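9 de enero de 2022. Cuaderno de taller, tejidos técnicos.

Ensayo de encogimiento en la partida Hosell, ligamento tafetán, urdimbre y trama de algodón sin mercerizar. Probetas de 341 mm marcadas con hilo de contraste, no con rotulador (en abril se corrió la tinta y hubo que repetir la serie). Lavado a 40 grados, secado en plano, reposo de una noche antes de medir.

Urdimbre: pérdida de 27 mm en la peor probeta. Trama: bastante menos, dentro de lo que da Perkby en su ficha. La diferencia apunta a exceso de tensión en el plegador. Revisar el freno antes de montar la siguiente.
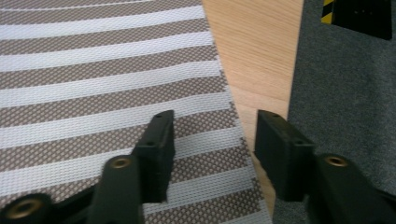

El peso por metro cuadrado sale en 178 g antes de lavar. Falta el dato posterior; la balanza deriva y no me fío de la última cifra. Calibrar con las pesas de latón.

Orillos: se abren en 2 probetas, las dos del mismo extremo del rollo. Probar con doble hilo en los bordes y pasar el peine un punto más cerrado.

Pendiente: pedir a Sastry el título real del hilo, el de la etiqueta no cuadra con lo medido. No cortar más del rollo hasta tener respuesta.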